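Speaker notes: Eclipse seasons for low orbits
Session starts 3 p.m., room Sternberg. Nabila Pasaribu chairs.

Slide 1. Title
Say hello, thank Nabila. Mention that the orbit tables were worked out with Leena Seppälä. Questions at the end, please.

Slide 2. What we want to know
How long is the satellite in the Earth's shadow on each orbit, and how does that change over a year? The power people need the longest case. The thermal people need both ends.

Slide 3. The beta angle
Define it slowly. It is the angle between the orbit plane and the line to the Sun. At zero the Sun lies in the orbit plane and the shadow pass is longest. As the angle grows the pass gets shorter, and past a limit that depends on altitude there is no shadow at all.
Draw this on the board. The slide is too small for the back rows.

Slide 4. Two altitudes
Compare 600 km and 1000 km, both circular. The higher orbit sees a smaller Earth, so it reaches full sunlight at a smaller beta angle. The period is longer too — point this out, people mix up minutes in shadow with fraction of the orbit.

Slide 5. Cylinder or cone
The cylinder model treats the Sun as a point very far away. Good enough for a first power budget. Use the cone model if you care about the penumbra, for instance for sensor switching times. Rasmus Jõgi will probably ask about refraction. Answer: left out of both.

Slide 6. Drift of the orbit plane
The Earth's bulge turns the plane a little each day. Inclination sets the rate and the direction. Show the January curve first, then the full year. 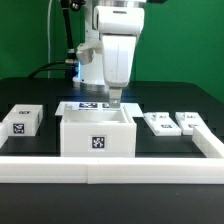 Slide 7. Checking the numbers
Case 559 from the Sumby set. Both programs agree on entry and exit. Skip this if short of time.

Slide 8. Questions
Leave the year plot up. Aatos Jääskeläinen has the handouts by the door.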